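Keeping a house warm on a small budget: what I did to mine over two winters. Long thread.

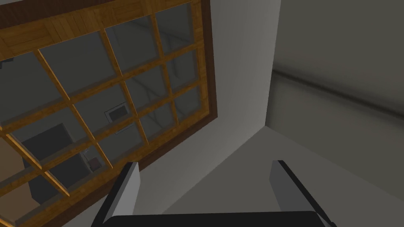 First, the house. It's a one-and-a-half-story place in Vendumby, 1416 square feet, built in stages. The front half is old. The back half was added by someone who owned a saw and not much of a tape measure. Oil heat, one zone, thermostat in the hallway.

When I moved in I kept the thermostat at 66 and the back bedroom was still cold enough that I slept in a hat. The hallway was fine. The thermostat was reading the warmest spot in the house.

I assumed I needed new windows. So did everyone I talked to. I got one quote, and it was more than my car cost, so I put it in a drawer.

Then I paid for an energy audit. $165, and the utility gave part of it back as a credit on the next bill. The auditor was Stavros Spanos, who has done most of the houses on my road. He put a big fan in the front door, turned it on, and walked me through every room with the back of his hand out.

I'd recommend doing the walk with the auditor even if they tell you it's fine to wait in the kitchen. You feel the leaks yourself and you remember them.

The windows leaked some. The attic hatch leaked more than all of them together. It was a square of thin paneling lying on top of some trim, with no gasket and no insulation. In the middle of December I had been heating the attic.

Second worst was the gap where the plumbing stack goes up through the bathroom wall. Third was the sill in the basement, where the house sits on the foundation. Windows were fourth on his list.

So that's the order I worked in.

Attic hatch: I glued rigid foam board to the back of it, 4 inches thick, built up in layers. Foam weatherstrip on the ledge it sits on. Two hook-and-eye latches to pull it down tight. One afternoon, and a good part of that was clearing boxes out of the closet underneath.

Plumbing stack: went up in the attic, pulled the old insulation back, cut sheet metal to fit around the pipe, screwed it down, sealed the edges. If you have a metal flue instead of a plastic pipe, don't use ordinary spray foam next to it. Use metal and the high-temperature caulk, and check what clearance your code wants. Mine was just the plumbing vent, so it was easy.

Wear a real respirator up there. I wore a paper mask the first time and coughed for two days.

Basement sill: caulk for the thin cracks, canned foam for the wider ones, then blocks of foam board cut to fit between the joists. This is boring work with your arms over your head. I did one wall per weekend.

Check for water down there before you cover anything. I found a damp corner under the hose bib and fixed that first. It needed a washer.

Now windows, for the people who skipped down to this part.

Most of the draft I felt sitting next to a window wasn't coming through the glass or the sash. It came from behind the trim. Somebody had set the windows in the openings and nailed casing over the gap without putting anything in it.

You can pull the interior casing with a thin pry bar and a putty knife. Score the paint line first or you'll tear the wall. Number the back of each piece with a pencil. I didn't number the first window and spent a while turning boards around.

Fill the gap with the low-expansion foam made for windows and doors. The regular kind can push hard enough to bow the frame so the sash sticks. Go light, let it cure overnight, trim it with a bread knife you don't care about, put the casing back.

After that, a thin bead of painter's caulk where the casing meets the wall. Paint or don't.

For the sashes, I used V-strip in the side channels and new sash locks. The locks matter more than I expected. They pull the two halves together, and half of mine didn't reach each other anymore.

Plastic film is ugly and it works. I use it on the two north windows in the back bedroom and nowhere else. Put it up on a dry day and wipe the trim with rubbing alcohol first so the tape holds. Take it off in spring slowly, with a hair dryer, or the paint comes with it.

Leave at least one window in every bedroom that you can open and climb out of. Don't caulk sashes shut.

Curtains: I bought lined ones from Skindero and they were decent, but they only helped once I hung them so they touched the sill and the wall on both sides. A curtain that hangs out in space just lets the cold air slide down behind it and out across the floor.

Open them on the south side as soon as the sun is on the glass, close them before it's gone. My south room picks up a few degrees on a clear day with no heat running.

Condensation. Once the house got tighter I started getting water on the inside of the glass in the mornings. That's moisture from cooking and showers that used to leave through the attic. I run the bathroom fan longer now and keep a lid on the pasta pot. I also bought a cheap humidity gauge. I try to stay under 40 percent when it's really cold out.

Get a carbon monoxide alarm if you burn anything for heat. Have the furnace or boiler checked after you tighten up the house, not only before. A tighter house can change how the thing drafts. Stavros did that test at the end of his second visit.

The door sweep. I went through three. The stick-on ones peeled by January. The one that lasted is a screw-on aluminum strip with a rubber fin, sold under the name Gashi at the hardware store here. You have to cut it with a hacksaw. Hang it so the fin just brushes the threshold.

Attic insulation came the second year. I had a Jalent crew blow in cellulose after all the air sealing was done. The order matters. If you blow it in first, you'll be digging through it to find the leaks, and cellulose gets in everything you own.

They were here from 7 in the morning until lunch. I did the prep myself, which was baffles at the eaves and a little dam around the hatch, and they took some off the price.

Things I bought and wouldn't buy again: outlet gaskets for interior walls (exterior walls, yes), the stick-on door sweeps, a second space heater, and a "thermal" shower curtain I tried to use as a window covering.

Oil use: the second winter I burned nearly a third less than the first. It was a slightly milder winter, so don't give the foam credit for all of that. The back bedroom stays within three degrees of the hallway now, and that's the part I care about.

I also moved the thermostat. It's on an inside wall in the living room now, away from the sun and away from the lamp. Should have done it first.

A few people asked about the window quote. I still have it. Two of the windows on the west side have rot in the lower rail and I'll have to deal with them eventually. The rest are staying.

My neighbor Zorica Mujić did the reverse. She replaced every window, then had the audit, and found out her attic hatch was as bad as mine. She likes the windows. They're quieter and they tip in for cleaning. But her bill barely moved until she did the hatch.

If you rent: V-strip, film, a draft stopper for the door, and curtains hung tight to the wall. All of it comes off when you leave. Ask before you foam anything.

If you only have one free Saturday, go look at your attic hatch. Hold a stick of incense near the edge on a windy day and watch what the smoke does.

Replies are open. I can't help with heat pumps, I don't have one. Ask me about sills.

Edit for the person asking about caulk: siliconized acrylic inside where I'm going to paint, silicone where I'm not. Buy a decent gun with a drip stop.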